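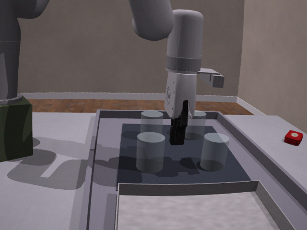
September, the damp end of it

Woke at twenty past six to the sound of the gutter emptying itself into the recycling. The man from Carrilho Roofing promised to look at it before the leaves came down, and the leaves have now come down, so I suppose we're both free of that worry.

Took the early bus to Prulley for the allotment show. I had entered 2 classes, onions and chutney, and carried both on my lap for the whole journey like someone delivering a ransom. The chutney leaked at the second roundabout. My good coat now smells of vinegar and will do until spring.

The onions came nowhere. The winning set looked as if it had been turned on a lathe. Mine had more character, a word the judge wrote on the card, and I have been to enough shows to know what it means. The chutney got a third out of four entries, and the fourth had mould on it.

Best of all was the heaviest marrow, a variety called Gokilska, which I had never heard of and now want very badly. The seed list had it at 680 pence a packet, printed just like that, presumably to soften the blow. Bought one. Bought a Sukska cabbage as well, already grown, and then had that on my lap too.

Home by four. Soup, the end of the loaf, and a long look at the plot diary to see what I did wrong with the onions. On page 164 I had written "water more" and underlined it. I remember thinking at the time that it would rain — and it did, in August, all of it, when they were meant to be drying off.

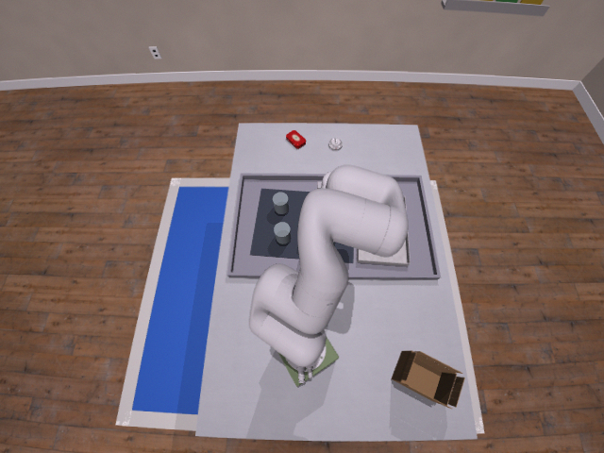 White arm over the grey tray, green base plate at the front.

Rang the roofer before bed and got the machine again. Left a civil message, then a less civil one about the recycling. Must move the bins tomorrow, pick the last beans, and find out whether vinegar comes out of wool.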